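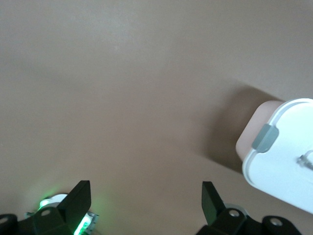 I've lived in Wurska for most of my adult life, and I'm going to say something that gets me in trouble at parties: the library should bring back late fees. Small ones! Fifty cents, tops.

I know, I know. When our branch on Thibodeau Street dropped them, I cheered like everyone else. Free books, no guilt, what's not to love? Then I put my name down for a bread cookbook and I was number 57 in line, with 2 copies in the whole system. That was September. I still don't have my cookbook.

My sister-in-law over in Iltberg pays a dime a day if she's late, and she gets her holds in a week or two. She grumbles about it – she grumbles about most things – but she returns her books.

And yes, fees hit some families harder than others. So skip them for kids, and for anyone who asks. I'm fine with that. I just think a grown man with a steady job can cough up a couple of quarters for sitting on the new mystery all summer. (I was that man once. I paid, and I lived.)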